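# Reading the Padia road widening notice

The notice for the Padia road widening went up in December, and I have now read it twice. It lists 40 parcels along the stretch between Dorer and the Poirier turnoff. Ours is one of the smaller ones. The strip they want is 90 feet long and takes in the drainage ditch, the mailbox, and the first row of fence posts.

The notice has a map and a table. The map uses the old parcel numbers and the table uses the new ones. To match them you need the conversion sheet, kept at the county records counter and not posted online. I asked for a copy and paid for the printing.

By the table, the take from our parcel is 3910 square feet. By my own tape it is a little less. The difference seems to come from where the road's center line is drawn — the survey uses the line from before the last repaving, which shifted the lanes toward the creek. I have written this up on one page with a sketch.

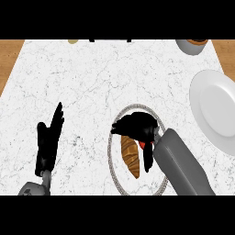
Objections have to be in writing and must reach the office within 30 days of posting. An email counts only if it carries a signed attachment. Clifford Bélanger, two parcels down, sent his as plain text and was told to send it again. He did, and got a receipt number the same afternoon.

Mizanur Weerasinghe at the county desk answered most of my questions by phone. Fences are paid for separately from land. Trees are paid by trunk width, measured at chest height. Ditches are not paid for at all, but the contractor, Arkside, has to put back the same drainage. I asked for that last part in writing and have not received it yet.

The hearing for our group of parcels starts at 10 a.m. in the annex. Each owner gets one turn to speak, and papers handed in at the hearing go into the record if there are two copies. I still need to make the second copy of the sketch and find the receipt for the fence.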